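Cold wash for everything?

plalleck_mom
I quit sorting laundry in May and wash it all cold now, reds with whites, whatever. Almost 70 loads in and my electric bill dropped (a little!). My sister Su-bin thinks I'm gross.
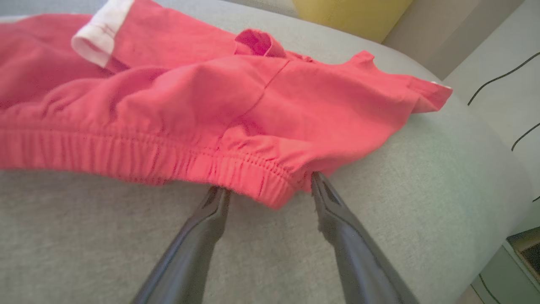 Anyway, I still use the regular powder, just less of it. Anybody else doing this?

riston14
Sheets and towels need hot, sorry. Cold never gets the body oil out of mine.

kt_ra
Disagree, riston. I've washed towels cold for 2 years and they smell fine. Try liquid though, powder clumps on me.

riston14
Your nose is used to it lol

plalleck_mom
Ha, okay, maybe I'll do towels hot. Liquid is so pricey here but I'll look for a sale. Does anyone bother with vinegar?

kt_ra
Half a cup in the rinse, but check your washer manual first.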